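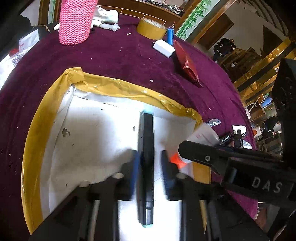
Vol. 44, No. 4

Mar 7, 2022

Visit report: the Gromen board mill and the Wuyts box plant

The group met at the Gromen gatehouse and was issued with ear defenders and overshoes. The mill runs entirely on recovered paper, bought in bales and stored under a canopy on the north side of the yard. Moisture is checked by probe on arrival, and any bale over the contract limit is priced down or sent back.

Pulping is done in batches. Staples, film and tape are drawn off as a rope and go to a separate skip. Tape remains the main nuisance. A used carton with plastic tape around its rim can be pulped, but the tape has to come out whole, and the cheaper grades tend to shred. The mill would like box makers to return to gummed paper tape. Wuyts, its largest customer, has done so on two lines.

The board machine was down for a felt change during our visit, which gave a good view of the drying section. Normal output is liner at 105 grams per square metre, with heavier grades made to order. Steam comes from a gas boiler fitted in January of last year.

The Wuyts plant is a short drive away on the Kurside estate. It has one corrugator and 4 converting lines, and accepts orders from 500 boxes upwards. Die changes are planned the evening before. We watched a flap-slotting job being set up; the first sheets were measured at both ends and the left-hand slot moved slightly before the run was released.

Crush testing is carried out in a small room behind the print store. Samples are conditioned overnight. Inance supplied the present press, and its printouts are kept with the job card.

Questions over lunch were mostly on starch prices and on white-lined board, where marking of the inner face is the usual complaint. Wuyts now stacks white-lined sheets face to face. The plant has parking for one coach, at the rear entrance only.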